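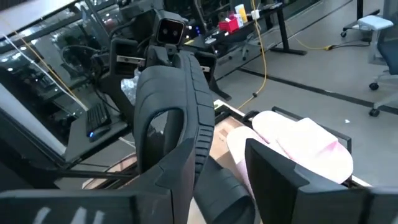
The Saturday the Left Arm Stopped Listening

How a small robotics shop lost a gripper, a weekend and a good deal of its confidence to a fault that fit on the tip of a finger

There is a particular sound a two-armed robot makes when one arm has gone wrong and the other hasn't found out yet. Wojciech Jakubowski describes it as a dishwasher being closed on a fork. He heard it at twenty past four on a Saturday afternoon, with his coat already half on, and he will tell you (he told me three times, in slightly different versions) that his first thought was for the slippers.

The slippers matter to this story more than you might expect. Lorkis, the company where Jakubowski runs the test floor, makes software that teaches robots to tidy: to pick things up off the ground, sort them, pair them and put them where people like to find them. Shoes are hard, and slippers are harder than shoes. They're soft, they fold over, they lie on top of one another, and from certain angles a pair looks like one confusing object. A pale pink pair on tan cardboard has been part of the routine at Lorkis for so long that the staff talk about it the way other offices talk about the coffee machine.

On the afternoon in question the robot was meant to lift the top slipper with its right gripper, hold it clear, and bring the left arm in underneath for the second. It had done this all week. Then, on a run that looked just like the others, the left arm came in four inches too high and kept coming. It met the right gripper from the side, pushed it over, and went on pushing for what the log would later show was a little under two seconds before the motors gave up and everything sagged.

"Two seconds is a very long time," Jakubowski said. "You can say a whole prayer in two seconds. I know because I said one."

No one was hurt, and I should put that in early, as he asked me to. He was standing outside the taped line, he had the stop button in reach, and he pressed it. His complaint, and it's the complaint that turned a broken gripper into three weeks of work, was that when he looked at the log afterward the arm had already quit by the time his thumb came down. It had quit because it ran out of strength. It should have quit much sooner, at the first touch, because it was supposed to notice that it was touching something.

I first visited in June, when the repair was done and the arguing mostly was too. Lorkis rents the ground floor of a long brick building behind a tile store, and the test floor is one of those places where every cable has a history. Jakubowski is a tall, unhurried man who came to robots by way of elevator repair, and he still thinks like an elevator man. He wants to know what a machine does when it is confused, and he has little patience for hearing what it does the rest of the time. He made me a cup of tea, found me a chair, took the chair away because it had a bad caster, found me another, and then started at the beginning, with the spring before last.

That was when Lorkis switched to the Sorier arms. They're good arms, he wanted me to understand, quiet and strong and pleasant to service. Each has a force sensor near the wrist, and if the wrist feels a push it wasn't expecting, the arm is told to stop. The threshold for that push is a number in a file. Set it too low and the robot stops every time a slipper sole catches on the cardboard. Set it too high and, well, you have heard how that goes.

For the first couple of days everybody believed it was the number. It was such a reasonable thing to believe. Somebody must have raised it to get through a bad week and forgotten to bring it down again. Files were opened, old versions were compared, and there was (I gather) some chilly politeness over lunch. But the number was right. It was set at 23, as it had been since the arms were installed, and 23 ought to have stopped the left arm almost as soon as it brushed its neighbor.

So then they believed it was the camera. The arm had come in too high, after all, and it goes where the sensor head tells it to go. They spent a day and a half on that. They cleaned lenses and measured brackets and ran the calibration from the top, and they did find a bracket screw that wanted tightening, which cheered people up briefly. It didn't explain four inches.

It was Meenakshi Annamalai who went looking in the place no one wanted to look, and I would like to linger on her for a moment, partly for her patience and partly for the snacks she brought to every one of our conversations. Annamalai writes the software that sits between the sensors and the motors. Inside Lorkis that layer is called Raju, after a character in a film she saw as a girl, a messenger who carries letters between two houses and never reads them. Raju's whole job is to pass things along. The wrist sensor speaks, Raju carries the message, the controller decides.

"I was very proud of Raju," she told me, passing the cashews. "He was boring. I worked hard to make him that boring."

She did something that sounds simple and took her most of a week. She stopped looking at the moment of the collision and started reading the wrist readings from well before it, one line after another, with a ruler held to the screen. And what she saw, once she'd scrolled back far enough, was that the left arm's readings had stopped changing. They hadn't gone to zero, and they hadn't gone wild, either of which would have tripped an alarm. They had simply settled on one perfectly sensible value and stayed there. There were 3,768 readings in a row, every one of them identical down to the last digit.

A real sensor never does that. A real sensor on a real arm trembles a little all the time, from the motors, from trucks in the alley, from somebody walking past with a cup of tea. A reading that holds perfectly still has stopped coming from the world at all.

The cause, when they took the wrist apart, was a connector. It's a little black part made by a supplier called Fledon, about as interesting to look at as a shirt button, and one of its pins had worked back in its housing after months of the arm twisting one way and then the other. Most of the time it touched. Now and then it didn't. When it didn't, the sensor went silent, and Raju, faithful Raju, who had been written to smooth over tiny gaps so that the arms wouldn't jerk, passed along the last message he had. Then he passed it along again, and kept on.

The same cable carried the joint position for the final bend of the wrist, and that took care of the four inches. The arm believed its hand was where it had been some time earlier. It planned a very careful path from there.

I asked Annamalai how she felt when she worked it out. She thought about it for quite a while. She said that she'd gone home, cooked something complicated, and not talked to anyone until it was eaten. The smoothing had been her idea. It had been a good idea, too, and it had solved a real nuisance, and everybody had thanked her for it. She had meant it to cover a gap of a few readings. She'd never written down how many a few was, and so the code had no idea when to stop.

The fix to the software is a few lines long. Every reading now carries the time it was taken, and if the newest one is more than 7 readings old, both arms stop and hold where they are. A second check looks for that eerie stillness, so that a sensor which is talking but stuck will be caught as well. The fix to the hardware is a clip that holds the connector, along with a loop of slack in the cable so that it can twist without tugging. Jakubowski is fonder of the clip than he is of the code, as you'd expect of him, though he admits the clip alone would only have put off the trouble.

Then he did the thing I think I admire most in all this. He asked for time to break it on purpose. He wanted 100 runs in which someone would cut the left wrist's signal at a moment the robot couldn't predict, by way of a switch on a long lead, while it was busy with the slippers. Early in the run, late in the run, with a slipper in the air, with both arms close together. The schedule was already in tatters, and there were people upstairs who would have been glad to call it finished. He got his runs. He pulled the switch himself for most of them, sitting with his knees up on a stool that's far too low for him, and wrote the results by hand in a green ledger of the sort you buy for keeping track of rent.

The early runs turned up a second problem, a smaller one. When the arms stopped with a slipper held high, the grippers stayed clamped, and the only way to get the slipper out was to cut power to the whole machine, at which point the arm drooped. It's the sort of thing you could put up with if the object were always a slipper. Jakubowski pointed out that it wouldn't always be a slipper. Some of the homes Lorkis has in mind will have a cat in them, or a grandmother's sleeve. So now there's a release, a plain button on the outside of the forearm, which opens the fingers and leaves the joints locked. He had me try it. It takes a firmer push than you'd think, and the fingers come apart with a sigh.

The damage from that Saturday came to one bent finger on the right gripper, a cracked cover, and a slipper with a crease across the sole that has never quite come out. The bent finger sits on Annamalai's windowsill next to a pot of curry leaves. She says she likes to have it where she can see it when she's about to do something clever.

They've also changed how they talk about the logs. There used to be a green light on the status screen that meant every sensor was reporting. It had been green all through the collision. It now shows the age of the oldest reading, in plain digits that flicker constantly, and visitors tend to ask whether something is the matter with it. Jakubowski enjoys being asked.

On my last afternoon he walked me out past the robot, which was halfway through a run, and we both slowed down to watch, though he must have seen it more times than he could say. He kept his hand near the stop button the whole while, even as he was telling me about a place down the street that does a very good soup.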